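Home | Data | Notes | Changelog | Contact

# Kaltthorpe CPT and Vane Shear Records

Compiled by Đạt Diệp. Last edited 1 July 2023.

## What's in it

2,603 field readings from soft clay sites, mostly cone penetration with some field vane. After I threw out duplicates and rows with no depth, 2,151 were left. Those are in `readings_clean.csv`. The full set is in `readings_raw.csv` if you don't trust my cuts, and you may have reasons not to.

## Where it came from

- **Gurken**: cone logs, typed in from paper. Pore pressure column is patchy.
- **Cloutier**: digital cone logs, the best of the lot.
- **Rumero**: vane tests, 438 rows. Rotation rate was written down for only 60 of them.

## Columns

`site`, `depth_m`, `qc_mpa`, `fs_kpa`, `u2_kpa`, `su_vane_kpa`, `flag`

Blank means blank. I did not fill gaps. A zero in `u2_kpa` at Gurken probably means the filter wasn't saturated, so treat it as missing.

## Known problems

The usual claim is that you pick a cone factor, divide, and get undrained strength. I tried it between neighboring cone and vane holes and the factor wandered enough that I left the derived column out. People keep asking me to put it back. I'd want to see lab tests on decent samples first, and there are none in this set.

Zero-load readings before and after each push exist for Cloutier only. For Gurken you are taking the operator's word on drift.

The May upload had sleeve friction off by a factor of ten at one Gurken hole. Fixed now, but delete your old copy.

## Use

Fine for teaching and for checking scripts. I would not set a design value with it. 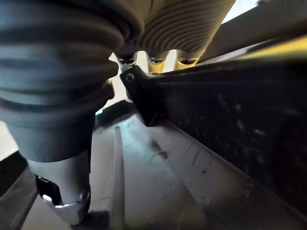

Can the vane strengths be used without a correction?

They are raw peak values, so apply whatever plasticity correction you believe in before comparing them with anything else.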